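Cómo entrenar los tiros libres cuando ya está cansado

Muchos jugadores aficionados tiran libres al principio de la sesión, con las piernas frescas, y después se sorprenden de fallar en el último cuarto. En nuestro equipo, el Kvam, teníamos este problema desde hace tiempo. La rutina que explico en esta página la usamos desde enero en la pista de Stallton, y se puede hacer solo o con un compañero.

Qué necesita

Un balón, una canasta con la línea bien marcada, un cronómetro y una libreta. Nosotros apuntamos los resultados en Fitside, pero el papel sirve igual.
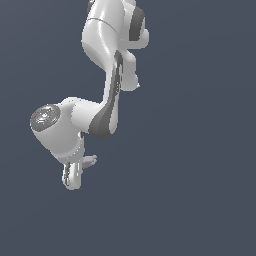

Paso 1. Calentar sin prisa

Empiece con 5 minutos de carrera suave y movilidad de hombros y muñecas. Luego haga tiros muy cerca del aro, con una sola mano. En este momento no cuente los aciertos. Fíjese solamente en que el codo quede debajo del balón y en que la mano termine relajada.

Paso 2. Fijar una rutina

Elija una rutina corta y no la cambie durante la sesión. La mía es: dos botes, una respiración, mirar el aro y tirar. Otras personas prefieren tres botes o girar el balón en las manos. Todo esto es válido si se hace siempre igual y si cabe en el tiempo que permite el reglamento de su liga.
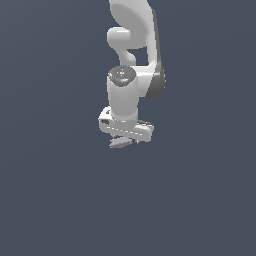 Brazo blanco sobre fondo gris azulado.

Paso 3. Cansarse antes de tirar

Haga un sprint de ida y vuelta por toda la pista, vaya directamente a la línea y tire dos libres. Descanse 15 segundos y repita. Una serie completa son seis sprints, es decir, 12 tiros. Entre una serie y otra camine dos minutos y beba agua.

Para la primera semana basta con dos series. Si nota que salta hacia delante para llegar al aro, las piernas ya no ayudan y es mejor parar. 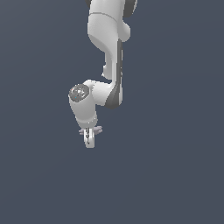 Emel escribe: «Yo probé el paso 3 con sprints completos y me salió muy mal, todos los tiros se quedaban cortos. Con media pista me va mejor. ¿Pierde efecto el ejercicio?»

No lo pierde, Emel. Media pista es una buena distancia para comenzar, y puede alargarla cuando los tiros dejen de quedarse cortos.

Paso 4. Apuntar y comparar

Anote por separado los primeros tiros de cada pareja y los segundos. En mi caso el primero era claramente peor, porque llegaba a la línea sin respirar. Un objetivo razonable para un aficionado es unos 70 por ciento de acierto con cansancio. Compare siempre semanas enteras, ya que un día malo no dice mucho. 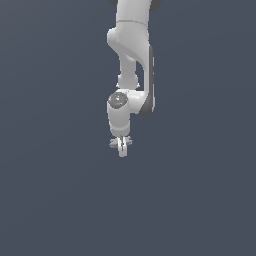
El brazo blanco, con la pinza de dos dedos.

Paso 5. Terminar con presión

Para cerrar, tire dos libres más como si el partido estuviera empatado. Si falla uno, haga otro sprint y repita, con un máximo de tres intentos. Después estire los gemelos y los hombros, y guarde la libreta en la bolsa para la próxima vez.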